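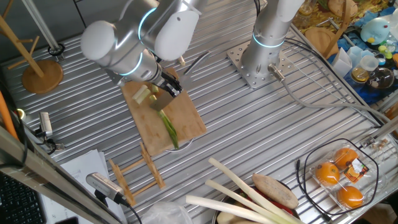 Re: [Flornar-kitchen] Spring onions, and what to do with the green tops

11 Dec 2025

> I always chop the white end and throw the tops away, which feels a waste. Does anyone cook with them? And do you cut them on wood or plastic? My wooden board has started to smell.

Oh, please don't throw them away! The tops are my favourite bit. I cut the pale end into short lengths for the pan and keep the green for the very end, sliced as fine as I can manage and scattered over soup or eggs (or a warm flatbread with butter, if I'm being greedy).

I'm a wooden board person and always will be. A broad blade on wood is such a comfortable thing, and with a long stalk I lay it slantwise so the whole length stays on the board. For the smell, try coarse salt and half a lemon, leave it 5 minutes, rinse and stand it on its edge to dry. Mine has had more than 20 years of this and is still going.

Leeks are a different matter, as they hide grit. Split them and give them a good long soak. My leek and potato soup takes 400 g of leeks and 30 minutes on a low heat, and I'll type it out properly in January when the house is quiet again.

Does anybody still have the Wiketti recipe for onion pancakes, by the way? I lent my copy out and would dearly love to make them again.

Warm wishes to all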